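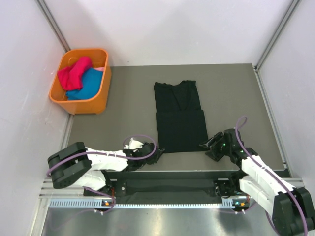 Carmela Dal Bello's view was that a black T-shirt is the hardest thing in the basket to fold, as the creases hardly show and a sleeve can go astray without anyone spotting it until the pile is made up. She told us so before we had our coats off, and most of our group went home agreeing with her.

We visited the Olterex open day in September. It was held in a long, low building behind the Shi depot, a ten-minute walk from the station, and signposted only from the far side, so several people came in through the goods entrance. Entry was free. Coffee was 2 pounds and came in proper cups.

The subject of the day was folding: shirts, towels, bed linen, and how they are handled between the dryer and the shelf. Altis had the front hall with its shelving and trolleys. Ikance had the side rooms, where the folding tables were.

The table I spent longest at had a grey top with white walls on three sides. An orange plastic bin stood in the far left corner with crumpled clothes in it, one a bright magenta pink and another turquoise. The black T-shirt lay in the middle, neck at the top, with the lower part turned up so that it made a long rectangle. At home I bring the sides in first and then fold down from the neck, and I had never given much thought to starting from the hem. I have tried it since. It suits thin T-shirts well enough, but thicker ones spring open again unless you press them flat with your hand.

A good part of the talk in the side rooms was about cloth that bunches. Dark cotton jersey was said to be a nuisance, as it clings to itself and picks up fluff from whatever it was washed with. One of the women in our group, who irons for a guest house, said she shakes each piece twice and leaves it over a chair back before folding. The advice from the Ikance people was much the same - shake, lay down, smooth from the middle out - except that they would not bother with the chair.
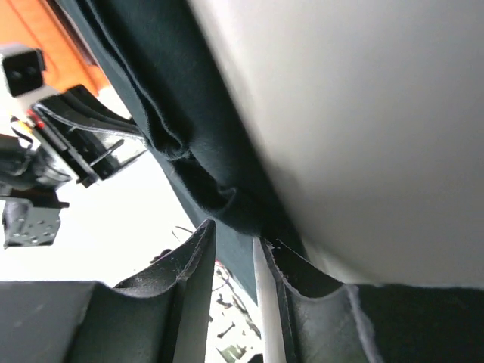 Dark cloth gathered into folds, close up.

After lunch there was a talk on storage in the front hall. I took notes for the first half. The main recommendation was to stand folded shirts on edge in a drawer and leave a hand's width free at one end. The speaker had 152 slides and got through fewer than half of them, and the questions afterwards were mostly about fitted sheets.

The Altis trolleys were good and solid, with decent wheels, but too wide for a normal doorway. A narrower one is planned. I asked about prices and was given a leaflet without any.

Practical points for anyone going next year. The 24 bus stops at the end of the road and runs until early evening. Parking is at the Shi depot and was full by eleven. The side rooms are warm, so leave your coat at the desk. Lunch was soup or a cheese roll, and the soup had run out by one o'clock. There are 2 toilets, both at the far end past the trolleys.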